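About the Lomwood Historical Society

Local lives, written down and looked after 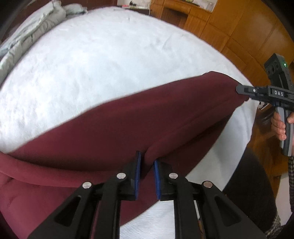 We began at a kitchen table in December, with three neighbors, a pot of coffee and a shoebox of letters that had belonged to the Santoro family, who ran the feed store in Lomwood for longer than anyone living can remember. We only meant to sort the letters by year. One name led to another, as names do, and before we knew it we were writing short biographies of the storekeepers, schoolteachers, preachers and county judges who made this valley what it is. These days people bring us family things of every kind, from Bibles and ledgers to land deeds and wedding quilts, and we're happy to talk about cloth as well as paper. A big piece of smooth maroon fabric laid out over a fluffy white bed cover, folds and all, is just the sort of thing that gets us asking who sewed, who saved, and who was married in what!

Our files now hold 589 biographical sketches, and each one gives parents, schooling, work, church, marriage and burial place as far as we've been able to trace them. Some run to several pages (Judge Gandberg had opinions on everything and wrote them all down, bless him) and some are a single paragraph about a farmhand who turned up in one census and then moved on. We're every bit as fond of the short ones.

Chibuzor Osagie edits the sketches and answers most of the mail. He taught history at the high school before he came to us, and he still marks up drafts in green pencil. If you send him a story about your great-grandmother, expect a friendly letter back with quite a few questions in it.

Our reading room is on the second floor of the old Edilico building, up the side stairs, and it opens at 3 in the afternoon. Copies of any sketch are free to family. We also print a yearly volume in a run of nearly 300, and back issues are on the shelf by the door, next to the coats.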